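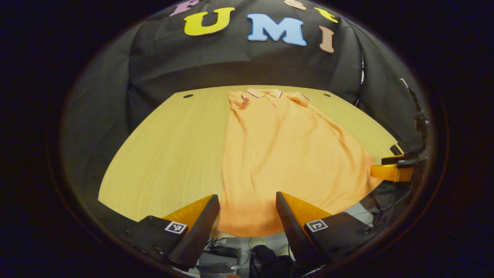
4.2 Folding a polo shirt

The Mavton wardrobe guide used to promise a perfect fold in seconds. We doubt it. Allow yourself longer, at least for the first few shirts.

1. Clear a flat surface wider than the shirt with its sleeves out. A bed is too soft, whatever you may have read.

2. Fasten the buttons and turn the collar down. An open placket twists as soon as you fold across it.

3. Lay the shirt face down and smooth it from the shoulders to the hem. Pull both sleeves out straight.

4. Bring one side in towards the middle, then lay its sleeve back along the fold. Repeat on the other side.

5. Fold the hem up to meet the bottom of the collar. For a narrow drawer, fold in thirds instead.

6. Turn the shirt over and check the collar.

Note: Folding boards are sold as a cure for uneven edges. Ours gave neat edges on thin cotton and made little difference to thick knits. Try without one first.

Caution: Do not press a hot iron straight onto an embroidered logo. Turn the shirt inside out and use a cloth – "iron-safe thread" is a claim we would rather not test on a good shirt.

Note: Stack no more than you can lift out in one go. The Arnstead drawer insert is supposed to keep taller piles upright, but the bottom shirt still creases.

For long sleeves, see 4.3.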